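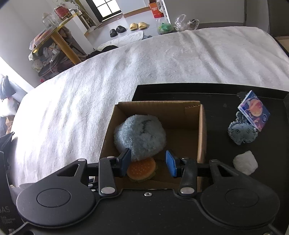
A carton with no lid collects dust and should be closed the same day it is filled, one reader wrote after the last issue, adding that soft toys left in an open box on a table are half put away at best.

The reply went out by mail, but the subject comes up often enough to be worth setting down in full. Kedero home storage notes, issue of 16th September, small toys and soft toys.

Open or closed

The reader is right about dust. Fleece, short pile and crumpled stuffing all hold it, and light-colored pile shows it first. For anything that will be stored longer than a month, close the box. For a box that is still being filled, or that a child goes into every day, leave it open. A plush ball and a toy hamburger in an open carton are at the sorting stage, and a lid at that stage gets taken off and mislaid. Close the carton when its contents have stopped changing for 9 days in a row.

If you're using a regular shipping carton, cut the top flaps off only if the box will stay open for good. Flaps that have been cut cannot be put back at full strength with tape. Fold them down outside the walls and they stiffen the top edge; fold them inside and they take up room and catch on loops and tags. Small notches in the top edge of the board do no harm. A tear that runs down a corner does, and the carton should go to recycling.

Where to sort

Sort on a hard surface next to a bed if the room allows it. The hard surface takes the carton and the small hard pieces, and the bed takes what has already been checked. Dark tabletops are good for this, as lint and loose stuffing stand out on them. A white fleece blanket is a poor sorting surface: white fluff disappears on it, and the pile grips hook-and-loop closures. Lay a flat cotton sheet over it first.

Clear the floor beside the work area before starting. Clothing and bags piled under a table tend to swallow anything that rolls. Glass jars on a nearby table should be moved back from the edge.

Order of work

Take out everything made of paper or card first. Cards and booklets bend under the weight of soft toys and pick up marks from printed fabric. They belong in a flat folder or a document sleeve, upright, with nothing leaning on them. A card that has already curved can be left under a heavy book overnight.

Next, hard play pieces. Toy food, play buns and similar items are wiped with a barely damp cloth, dried, and packed at the bottom. Check any molded seam with a fingertip. Painted speckles on toy food wear off against board, so wrap painted pieces in plain tissue. Newsprint leaves ink.

Then the round plush. Balls and other round shapes keep their form only if nothing presses on them from one side. Turn each one and look at the stitching, in particular any face or other stitched detail, where a pulled thread can run. Trim it, don't pull it.

Flat plush with floppy limbs goes on top, limbs folded in once toward the body. Folding them twice leaves a crease in the stuffing that takes weeks to relax.

Loose fluff is the last group. A white wad can be stuffing, cotton or used tissue, and it should be identified by touch before anything is done with it. Tissue goes in the trash. Stuffing means a seam has opened somewhere in the batch, and every soft toy needs to be checked again until the opening is found. Save the stuffing in a paper envelope in the same carton and put it back in when the seam is sewn.

Weight and fill

Our limit for a single-wall carton kept on a shelf above shoulder height is 845 grams of soft toys. The board would carry far more. The limit is set by what happens when a child pulls the carton down by its front wall. Cartons kept on the floor have no weight limit in these notes, only a fill limit: stop 4 fingers below the rim. An overfilled carton bulges, and bulging cartons do not stack.

Do not mix hard pieces and plush in one carton for long storage unless there is a sheet of board between them. In an open carton in daily use the mix is harmless.

Liners

Two liners were compared over the summer under the Jitari project, which covers board containers in bedrooms and playrooms. The first was plain unbleached tissue, the second a washable cotton bag from the Zivo range. Tissue came out ahead for hard pieces. The cotton bag came out ahead for plush, mainly for ease: it lifts out whole, the carton can be brushed clean, and the bag goes into the wash. Plastic bags were left out of the comparison. They trap moisture and should be kept out of children's rooms.

The Zivo bag comes in one size and is slightly too deep for low cartons. Roll the top edge outward over the rim. It shrinks a little in a warm wash, after which the fit is better.

Labels

Write on two adjoining sides, in marker, before filling. Use the word the household uses. "Play food" is better than "misc. hard." If the carton already carries printed text from earlier use, cover it with paper tape or turn that side to the wall. A carton that says one thing and contains another gets opened every time.

Do not label the bottom.

Washing before storage

Surface wash only for round plush over a fist in size, as the core dries slowly. Small flat plush can be machine washed in a closed laundry bag, cold, with a short spin, and dried flat. It must be fully dry at the center before packing. Press it for a few seconds between dry paper towels; a mark on the paper means another day on the rack. Gray-blue and navy fabrics are washed apart from white fleece.

Correction

The previous issue gave the shelf limit in ounces in the text and in grams in the table, and the two did not agree. The table was right.

Supplies

Replacement cartons and Zivo bags can be picked up at the Stelmakh counter during normal hours. Bags are sold in packs of 2. Paper tape is out of stock until October. Board offcuts for use as dividers are free while they last and are kept in the bin to the left of the door; please cut them at home, as the counter knife is reserved for staff.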